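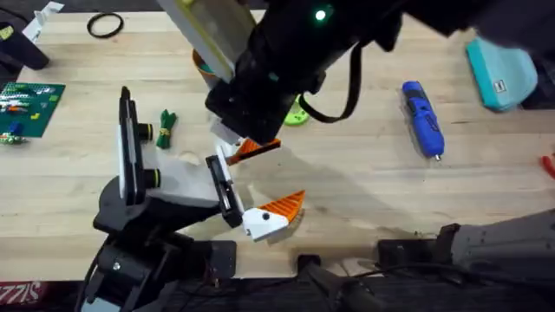
Living with a butcher-block table
Speaker notes, Filtelwood evening session, 19 minutes plus questions

Start slow. Let people find a chair, check that the back row can hear me. Water is on the left.

OPENING
Hi everybody, thanks for coming out! I'm going to talk about a table. I know the program says "work surfaces," but it's a table, a big maple butcher block, and I've been fussing over it for eight years now. It moved with me from the old place on Pludar Street to the shop at Moncrieff, and it has outlasted two chairs, a rug and most of my opinions about storage.

Ask: who here has one big table that everything ends up on? (Wait for hands. There are always hands.)

WHY MAPLE
Keep this short, the wood people will want to go on all night.
I wanted a light-colored top, mainly for finding things. If you drop a black O-ring on a dark bench, say goodbye to it. On pale maple it shows up from across the room, lying there flat like a little drawn circle. Same for anything orange or green. White things are harder – a folded white bracket can sit near the edge for a week before I notice it, and then I've already made another one.

The strips run the long way. I like that more than I expected to, and I use the seams as a rough guide when I'm lining something up. Don't measure off them, though. Just a nudge for the eye.

Mention cost: I paid 104 dollars for mine secondhand, from a kitchen that was being torn out. New ones cost a lot more. Somebody always asks where, and all I can say is call the salvage yards and be nice on the phone.

OIL AND SCRATCHES
I oil it at the start of August and again in the winter. Mineral oil, an old T-shirt, leave it overnight. Clear everything off first, and I mean everything, including the things in the corners that you've stopped seeing. Oil creeps under whatever you leave there and you get a pale outline of it.
(If there's time: the story about the coffee can ring. If there isn't, skip it, it's mostly me complaining.)
Scratches I leave alone until I can feel one with a fingernail, then sand by hand along the strips. Never across! I did it across once and had to look at it for a whole spring.

THE SMALL STUFF
Slow down here, this is what people write to me about afterward.
My table collects bits. O-rings, brackets, things with labels on them, a container that came over from the other shelf and stayed. I used to sweep the lot into a drawer at the end of the day and feel terrific about it, and then spend the next morning digging in the drawer.

What I do now is give the little pieces a base of their own. My favorite is a green LEGO baseplate. Bricks go on it – white, green, blue, red, yellow, whatever's out – and they stay put when the table gets bumped. You can pick up the whole plate and carry it to the window if you need to. It lives along one edge so the middle is still free to work in. I've tried trays and I've tried muffin tins, and the plate wins for bricks. For O-rings I'd still go with a lidded jar, once I remember to put them in it.

Containers with a bright rim are great, by the way. Orange with teal, that kind of thing. Ugly on a shelf, maybe, but I can find one with half my brain still on breakfast.

Pause for questions here if the room feels chatty.

CORNERS
Corners are where things go to retire. Anything tall that leans is going to get knocked off by an elbow, probably mine. My rule is that tall stuff either stands up by itself or gets a hook on the wall. I break this rule all the time. (They usually laugh. Move on if they don't.)

LIGHT
Quick one. Our lamps at Moncrieff throw a wide soft shadow over the wood as soon as you reach across, and small parts vanish into it. I put a second lamp on the other side, one of the Varkach clamp ones, and it helped a lot. It's rated for 3000 hours and I haven't managed to kill it yet. Try your lamp with your arm out over the table before you screw anything down.

BEFORE QUESTIONS
Things I always forget to say:
– Felt pads under the legs if your floor is tile.
– Don't put the table against a radiator. The strips will open up.
– Hot mugs go on a coaster, and yes, that includes me.
– The oil schedule is on the handout, next to the door.

Then questions. If it's quiet, ask what's on their table right now, and let the first person go as long as they like. Have to be out of the room by 9 p.m., and the chairs go back against the far wall.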